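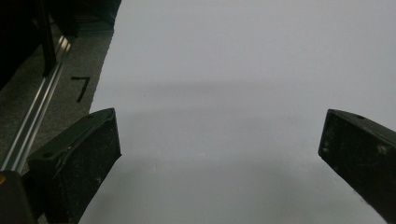
D. Kessling

September 17, 2021

Gripper notes, Flilluton bench. Mostly about the two hand-held units and whether I want to keep the blunt fingers on them. Short answer is yes for now, long answer follows (sorry, I had a lot of coffee and this ran on).

So the choice is between the blunt fingers we've had since July and the thin ones Trinavton sent with the spare parts order. I ran the thin ones all morning and wanted to love them! They slip under things nicely and you can see past them in the wrist view, and that was my main gripe with the blunt ones, which eat up a big chunk of the lower corners when they're open. But the thin ones flex. Squeeze a bit too hard and the tips splay out, and then the encoder says one width while the real gap is something else. You can feel it in your hand before you see it in the log.

The blunt ones don't flex at all that I can tell. They're getting scuffed and they pick up every speck of dust in the room, so at some point I'd like a rubber pad on the end faces. I tried a strip of foam tape a while back and it peeled, so no more foam tape. There's some thin silicone sheet in the drawer under the Horkora box and I'll cut a pair from that next week.

Swapping fingers is still a pain. Two different screw heads between the sets, who does that. I put the blunt screws in the jar lid so please don't tidy the jar lid.

Task for the comparison was the sponge one: pick up the round cream puck, put it in the little oval container, take it out again, put it back on the board. Right hand does the pick, left hand steadies the container if it wants to slide. I like this one for fingers. The puck is squat enough that you have to come in low, and the container is small enough that a sloppy release shows up right away. 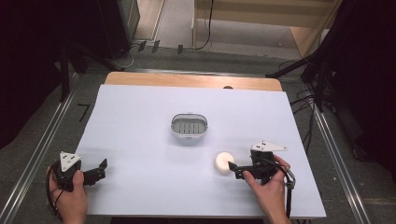 What I kept noticing with the blunt fingers is how much the approach angle matters. Come in level with the board and the puck sits square between the fingers. Come in tipped forward, like my wrist wants to, and only the lower edges touch and the puck rolls up and out. With the thin fingers I got away with the tipped grip a lot more often. That's a real point in their favor and I don't want to lose it just because I'm annoyed about the flex.

Numbers, such as they are. I did 50 picks with each set, same hand, same puck. Thin fingers: 14 bad ones, counting drops and the times I had to let go and regrab. Blunt fingers: 9 bad ones, and most of those were early on, before I figured out the wrist thing. I wouldn't hang a paper on that. I was also more awake for the second batch, see coffee above.

Tracking was fine with both. The marker plates stayed in view from the head camera except when I turned the right one too far out – then Horkora loses it for a moment and snaps back, and you get an ugly little jump in the trajectory. One clip came out at 1,139 frames and had 28 with no pose for the right plate, nearly all of them in one clump at the far end of the reach. Worth trying the plate tilted back a notch, though then I think the left one will have the same trouble from the other side.

Cables: better than last week but the right one still tugs when I reach across the board. I'd rather have a longer lead than another strap.

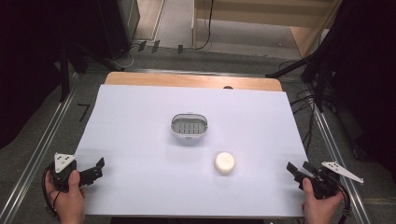 Both units open, puck in front of the oval container.

To do when I'm back at it:
Cut silicone pads, try them on the right gripper only so there's something to compare with.
Ask Trinavton if the thin set comes in a stiffer plastic.
Rezero both encoders after every finger swap. I forgot once today and threw out the whole batch.
Tilt the right marker plate and redo the far reach.
Move the clips into the Flilluton folder, they're still on the laptop.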